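The Table Wants to Be Empty

A case for clearing one flat surface in the house and then, heaven help you, leaving it that way

Every home has a table that was bought for one purpose and now serves as long-term storage. Mine was bought for dinner. By last June it held mail, a bike pump, two phone chargers for phones I no longer own, and a library book whose fines I was afraid to look up.

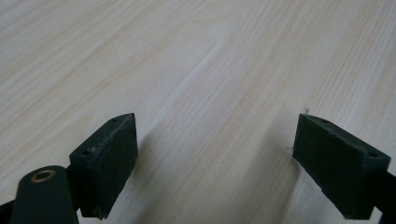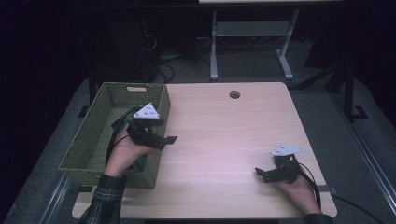
A pale wood tabletop, and (second picture) the green basket that goes with it

KELTDALE MAGAZINE / HOME & HABITS DESK

I had resisted baskets for years. A basket, I felt, was a drawer that had given up. Then the Home & Habits desk decided that somebody should live with a bare table for 21 days and write it up, and I was slow to look busy.

The rules were simple enough. Anything that landed on the table during the day went into one basket at the side, and at night the basket got emptied into the places where its contents were supposed to live. It turned out to matter which basket. My first was a round thing from Golleo, handsome and hopeless, in which every envelope stood up like toast. A rectangular one wastes less room and sits square with the table. Woven walls are good because you can knock them with an elbow. An olive green one hides a surprising amount of dirt and looks like a decision. Get a handle you can put your fingers through, too, as you will be hauling the thing off to the hall closet every evening with a poor attitude.

Light wood is the harder partner. On a dark table a few crumbs can pass for atmosphere, but on a pale one with a fine grain a single speck looks like evidence. I wiped mine more in three weeks than I had in the two years before. If your table has a cable hole near the back, use it. I had been running the lamp cord over the front edge, where it caught a knee at least once a meal.

The first week was pleasant in the way of hotel rooms. In the second, the basket filled to the rim and I began putting things on the chairs, which the rules had not mentioned. I also learned that a bare table attracts other people's belongings. Guests who would never set a wet umbrella on a stack of bills will lay it on open wood without a thought.

By the end I had thrown out nearly 100 pieces of paper, most of them from the same dentist. The library fine was smaller than I had feared. The basket stays. The bike pump is back on the table, but only until I find out where bike pumps go.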